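**Skendale, September 2023**

Hi, I'm Parvaneh Shokri, and I run the parts bench at Zostitz. We're opening our small-electronics sorting service to repair shops all over Skendale, and I'm so happy I finally get to say it out loud!

You send us your mixed leftovers (boards, bits of wiring, little connectors) and we sort them into trays by type. I started with yellow plastic trays and a black marker back in February, and I still haven't found anything I like better. 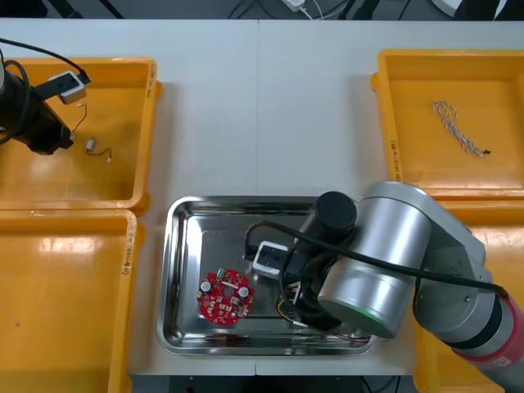 Pricing is simple: $24 a box, or $15 each if you send 20 or more. Boxes go back out with every bag labeled by hand, and yes, you can ask for your own labels. Akbari Repairs has already signed up for 50 boxes, so we'll be busy!

No batteries, please. Drop-off is at our Trodov Street door, and you can ask for me at the counter.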